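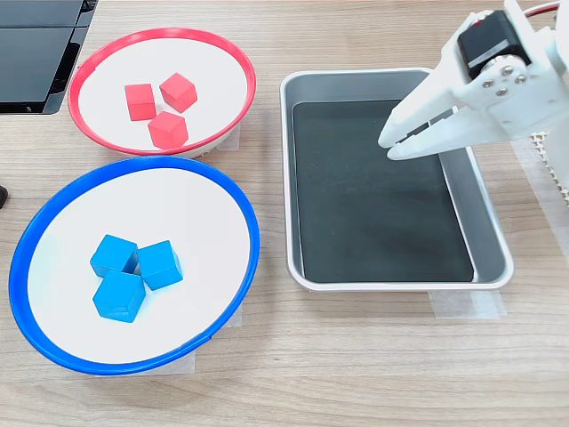
How do you keep light bowls from sliding when children sort cubes into them? Put masking tape under the rim on the side they reach from, and replace it when the edges lift.

Print this page | E-mail this message

From: Kirsty Nepia
To: sorting-materials list
Subject: Re: Bowl size for color sorting
Date: Apr 17, 2023

Miklós Bognár wrote:
> We have the Lemik cubes, 23 red and 23 blue, 46 in all. The bowls
> from the same set are deep and the cubes stack up out of sight.
> Would shallow ones do? Also, do you start the cubes in a third
> bowl or straight on the table?

Shallow is better. Three cubes per color lie flat in one layer and the child can check the result without tipping anything out. With all 46 out you will need something wider, or run it in batches.

Rim color should match the cube color – red rim for red, blue rim for blue – with a white interior on both. A fully colored bowl hides the cubes at the bottom.

For the start position I use a metal tray with a dark liner. Both colors show up well against black, and the liner cuts the noise. Bowls left, tray right; swap for left-handed children.

Tape: 2 strips per bowl is enough. Lift it the same day if the tabletop is oiled wood. I left some on until October once and it took the finish with it.

Kirsty

2 replies | 2 shares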